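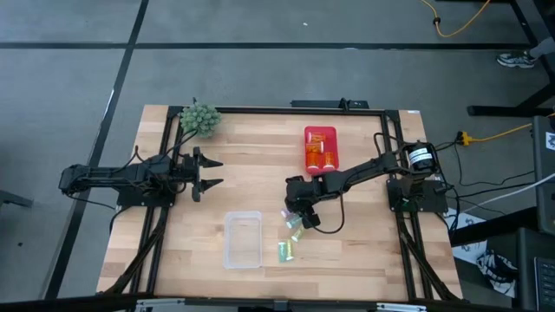 Products and Services

Lerar adds sorting sets to its two-arm bench kit

The Lerar bench kit is now offered with sorting sets, and orders placed in February will ship with the sets already packed in. The kit itself has not changed. It is a pair of black arms with two-fingered grippers, the black mounting frame for the tabletop, and the cables to run them. Buyers supply their own table. Wood works well, and the frame clamps on without drilling.

The sorting sets are plain household and office items, with trays and bins to put them in. We tried small shiny pieces first, with a clear tub on the table as the place to put them. They are harder than they look. They lie nearly flat and throw back a lot of color, so the gripper has to come in low and the arm has to be told where the table surface is. Do the height setup before anything else. The manual from Brirnetex puts it on page 37, which is too late in the book.

Markers are the easier start. They are light, they don't mind being dropped, and the colors are far enough apart that a new user can tell one task from the next.
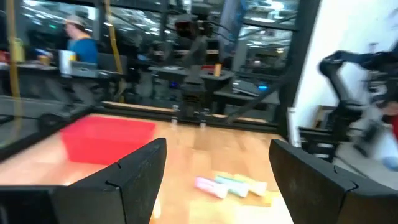
When several are laid close together, open the fingers wide and take the outside one first. The gripper needs space on both sides, and a marker in the middle of a group will push its neighbors away. A little tape on the inside of the fingers helped us with the smoother barrels.

The kit can be set up by two people in an afternoon. Most of that goes to cable routing. Leave a loose loop at each wrist and check it with the arm fully stretched out before you tie anything down. The Figueiredo service plan covers replacement motors and one remote setup call, and it can be added up to 160 days after delivery. The plan does not cover fingers or tape.

Bottles are the third set and the one that takes the most practice. They roll, and the caps are wider than the necks.

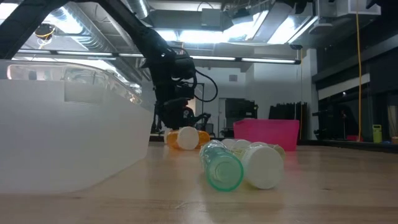
Alley Automation Group, Equipment Desk

We suggest laying the bottles on their sides in small groups and working from the back of the table forward, so the arm does not have to reach over the ones still waiting. Use a large bin for the first runs.

Sorting sets can be ordered alone under item 146 by anyone who already has the kit. Loan kits go out for 7 days at a time and are due back on Sunday. Please return the clamps in the bag they came in.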